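Progress report to Bettencourt, second period
Good practice rules for hand-held gripper recording

Dear Ms. Kang,

In our first report we promised you a short set of rules that any group can follow when people record household tasks with hand-held grippers. The draft now exists and has four parts: the device, the markers, the room, and the person. Sukano and Juslow have both read it and sent us their remarks. I answer the main ones in this report.

The device part is the most complete. It asks the operator to look at the inner faces of both fingers before each session, to close the fingers once, and to write in the log any damage to the ridges. Scuffs on the housing are accepted. Juslow wanted a stricter rule, that a housing with scuffs must be replaced, but we found no good reason for it and it would cost the smaller groups too much.
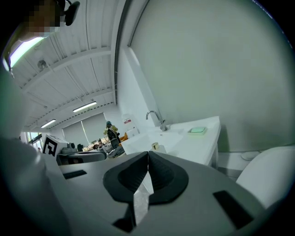
Household Automation Practice Group, Grekach

The ridged fingers of the soft type meet in a point, and our wording for the finger check was written with this shape in mind. We shall add one sentence for flat fingers before November.

The marker part was changed the most. In the first draft we said only that markers must be "clean and visible." Máté Takács pointed out that two people can read this in two ways. The new text says that each face of a marker cube must be free of tape, stains and folded edges, and that a marker box placed in the room must stay where it is until the session is closed in the log. If somebody moves it, the session is closed and a new one is opened. Operators did not like this rule at first. We kept it.

The log sheet now fits on one page, with 10 lines to fill in. The old sheet had 35 and many were left blank.

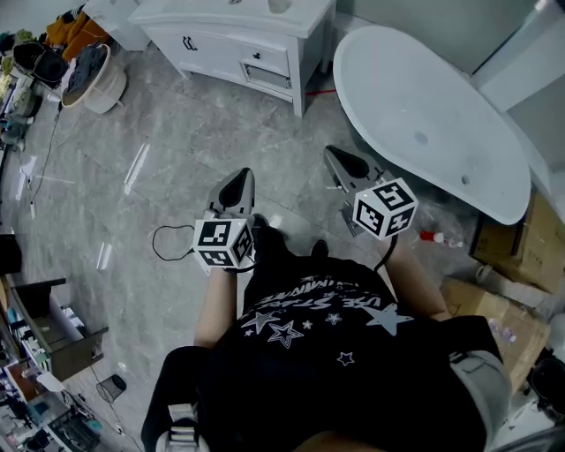 Prepared by Yen-ting Wei, 21/09/2020

The room and person parts are still open. For cables, the draft says that they should not lie where the operator will step, and that a cable on the hand-held device should leave the wrist free to turn. Man-sik Son asks for a fixed cable length. I would prefer not to give one, as bathrooms and work rooms are very different in size. On hard glossy floors we also ask that small items such as bottles be picked up before the start, unless they belong to the task.

For the person, we have rules on rest, on clothing with long loose sleeves, and on consent. Faces of other people in the room must be blurred before any material leaves the group. Su-bin Sun is checking this part with our legal adviser and her comments are not in the present draft.

Money: from the budget line for printing we have used 800 euros, for the log sheets and the marker guide. No change to the other lines is requested.

Still to do in the next period: finish the two open parts, send the full text to Sukano and Juslow for a second reading, and translate the log sheet. One risk I should mention is that Juslow may not have a reader free before November. In that case we would send you the text with only the remarks of Sukano, and add the others later.

Please tell me if you wish to receive the draft itself now or only when all four parts are complete.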